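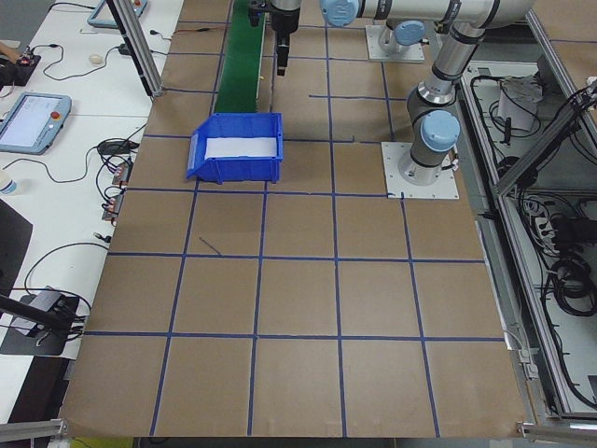
开放日观众招募:来看机械臂往盒子里放东西

斯特尼斯(Sternis)自动化实验室将于2023年11月6日举办开放日,现公开招募40名现场观众,外加11名动手参与者。没有门票,没有抽奖,没有穿西装的人在台上谈未来。有两台机械臂、一条绿色的传送带、一只蓝色的塑料盒,以及用蓝胶带贴满格子的牛皮纸桌面。如果读到这里您还没关掉网页,那您大概正是我们要找的人。

我们在做什么

项目名叫格鲁提亚(Grutia),听上去像一种奶酪,内容是让机械臂学会抓取和摆放日常小物件。您五岁时就能做好的事,我们做了两年,进展令人欣慰。实验室负责人伊格纳西奥·达萨(Ignacio Daza)坚持要让外面的人来看一看,理由是团队内部的人已经看不出什么叫慢了。去年三月我们办过一次小型参观,来宾留言里最长的一条是:“它在想什么?”这个问题我们至今还在研究。

当天的安排

上午是讲解和演示。先由达萨介绍工位的布置,然后开机,请各位站在黄线外看。演示用的物件都很普通,颜色鲜艳,不贵,摔了也不心疼。讲解用中文,提问可用中文、英文或西班牙语,用西班牙语提问得到的回答会特别长。

中午有盒饭,素食请在报名时注明。去年有人到了现场才说自己不吃葱,厨房没有准备,机械臂也帮不上忙。

下午分组动手。参与者在工作人员陪同下使用示教器,让机械臂走到指定的格子上方,张开夹爪,夹起物件,再放进盒子。每组27分钟,到点换人,不论您离成功有多近。旁听的观众可以在一旁出主意,但请轮流出。

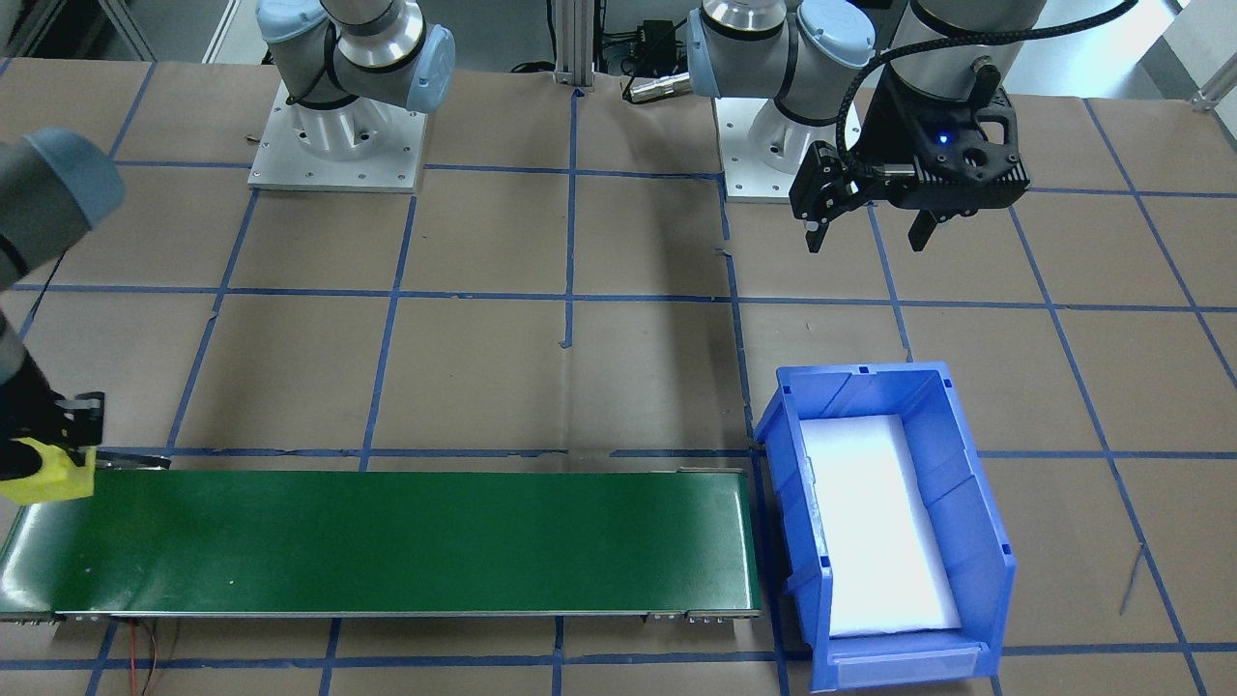
双臂工位:传送带右侧的蓝色盒子,是下午的主要目的地。

我们想招什么样的人

动手参与者(11人):年满十八岁,能站立或坐在工位旁完成一轮操作,能看清示教器屏幕上的字。不需要编程经验,不需要工科学历。打游戏很厉害的人欢迎报名,只是请做好心理准备,这里没有连击。左撇子优先,上一轮报名的人几乎全是右手,数据难看得很。

现场观众(40人):年满十二岁,未成年人须由监护人陪同。需要一点耐心。夹爪对准一块积木所花的时间,有时足够您回完一条微信,请您回之前先把手机调成静音。

以下几类朋友,我们建议再考虑一下:想看机器人跳舞的;想看机器人打架的;想当场下单买一台回家洗碗的。洗碗这件事我们内部讨论过,结论是先把盒子的事办完。

您能得到什么

动手参与者每人发放一份交通补贴和一张参与证明。证明由联合主办方哈尔塔里(Haltari)设计,纸张厚实,措辞庄重,挂在墙上足以让不明真相的亲戚肃然起敬。观众得到一杯咖啡和一枚徽章。咖啡由楼下的麦克菲(McPhee)咖啡馆提供,味道稳定,这一点上我们向他们学习了很多。

您需要付出什么

动手参与者须签署一份知情同意书,一共两页,请真的读完。我们会记录您操作时的机械臂动作轨迹,用于训练和改进抓取程序。您的姓名不会和轨迹数据存放在一起,所以您把积木掉在桌上的那一次,后世无从追究。中途想退出随时可以说,补贴照发。

演示结束后还要填一张问卷。最后一题是“您是否愿意把这份工作交给机器人”,请如实作答,它们不识字。
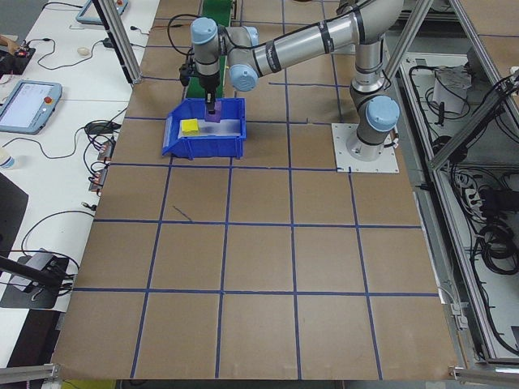 夹爪探入蓝色盒子,碰到紫色小块,旁边是黄色的那一块。

安全须知

请穿平底鞋,长发扎起,围巾、挂绳和手链存放在前台。机械臂运行时,任何人不得把手伸进工作区域,包括自认为反应很快的人。示教器上的红色按钮是急停,看见不对劲就按,按错了没有人会怪您。开放日前一天,我们的安全员罗谢尔·海因兹(Rochelle Hinds)会给动手参与者逐一打电话,核对身体状况和到场时间。她语气温和,但从不重复第二遍,建议接电话时手边备好纸笔。

现场可以拍照,请关闭闪光灯。不要倚靠铝型材框架,也不要帮我们整理线缆。我们知道它们看起来很需要整理。

报名办法

请在斯特尼斯网站的“开放日”页面填写表格,选择“观众”或“动手参与者”,两项都选的按观众处理。动手参与者还需用不超过一百字说明您为什么想来。写“好奇”就够了,写成求职信的我们也会看,只是看得慢一些。

名额满后转入候补名单。有人取消时,我们按报名顺序通知,收到短信后请当天回复。录取短信里附有一个入场编号,到前台报编号即可,不必打印任何东西。

地点:斯特尼斯大楼746室。电梯到七层,出门左转,走到听见有人叹气的那扇门。轮椅可以直达,走廊尽头有无障碍洗手间。楼下停车位很少,建议乘公交。

如需手语翻译或其他协助,请在表格的备注栏写明,海因兹会与您联系。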